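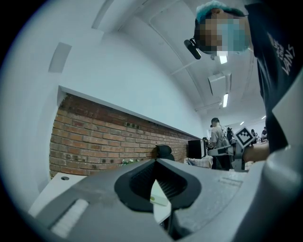 Satthorpe, October

Hand-held gripper stations, walk-through before afternoon shift. Ticked or not, comments after.

Marker flat and square on top - OK. Border clean, no lifted corners. Wipe dry only, no spray.

Jaws and ribbed insert - OK on most. Station 3 has grit in the ridges, brush it out.

White pad - worn on one unit. Swap it, spares are in the Nerham drawer.

Jaw force under 80 N - one read 100. Tagged out, dont use till Trernden sends the spring.

Head camera clip and strap - OK. Recheck after breaks.

Face masks - OK.

Walkways - NOT OK. Chairs pushed back into the aisle again, tuck them in. Backpacks off before you pick up a gripper.

Two people at one table - keep an arm's length, call out before reaching accross.

Open items: pad, spring, aisle tape. Next check 1:30 pm.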